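Ticket: Matching gift not showing on donor's pledge record
Opened by: Ntombi Steyn, Annual Giving
Product: Turier Gifts (hosted)
Priority: Normal
Status: Resolved

Hi there! Me again. I look after the annual fund at Mabuza College and I've got a matching gift that won't land where it should, and the donor is a very nice alum who has now emailed me twice, so I'd love some help.

The setup: she made a pledge in February for our nursing scholarship fund, $500, and her employer matches dollar for dollar. Her own payment came in fine and it's sitting on the pledge. The company check came in later and I entered it the way I always do (Add Gift, type Match, pick the company, link the person). It saved, I got the green banner, and then... nothing on her page. The gift is there if I search for the company. It just isn't on her.

What I've tried so far:

Logged out and back in. Same.
Tried a different browser. Same.
Deleted the link and added it again. The banner says "Link saved" and her page still shows zero matched.
Ran the nightly refresh by hand from the Tools menu. It took around 20 minutes and changed nothing that I could see.

I also looked at the other matches from that company, and there are 15 of them on the same fund. All of those look right! So it's only her, which is driving me a little nuts.

Update, 10:40 a.m.

Jacobus Magagula from your side called me (thank you, that was fast) and asked whether she has more than one record. I said no, very confidently. Then I searched by her maiden name and, well, yes she does. One is from when she was a student and one is from the alumni directory import we did when we moved over from Brokeck. The pledge is on the student one and the match was going to the alumni one. They have the same mailing address and everything, so when I typed her name in the link box I was picking the first one that popped up and never looked at the ID.

He said to merge them and keep the older ID. I did that and got this:

"Merge could not be completed. One or more records are locked by a posted batch."

So now I'm stuck in a new spot, which I guess is progress.
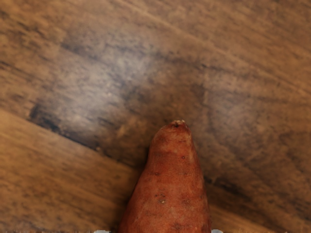
Sweet potato on a brown wooden surface, computer rendering

Update, 1:15 p.m.

Okay, the lock. Our business office had already posted the batch with the company check in it, and only they can unpost. I asked them, they unposted it, I tried the merge again and got the same message. Jacobus had me look under Batches > Show Closed, and there was a second batch, a tiny one, with an address change and a $2 correction from last spring. I had no idea corrections made their own batch. Once that one was opened too, the merge went through in a few seconds.

Then I relinked the match, checked the ID this time, and there it was on her page, $500 matched. The business office posted both batches again and their totals tie out to what they had before.

One thing I'd still like to ask for: could the link box show the ID or the class year next to the name? Favano, the event sign-up tool we use, does it that way and I've never picked the wrong person in there. I know that's a wish list item and not a bug.

Also, is there a report that finds possible duplicates by address? I'm sure she isn't the only one that came over double in the import.

Reply from Jacobus Magagula, 2:05 p.m.

Hi Ntombi, glad it's fixed. I've passed the class year idea on to the product team with your notes. For duplicates, go to Reports > Data Health > Shared Address and set the match level to Medium. High will miss maiden names. Spouses will show up on the list too, so check before you merge. I'll close this one out, and you can reopen it by replying.

Reply from Ntombi Steyn, 2:20 p.m.

Found the report, running it now. Fine to close, thanks so much!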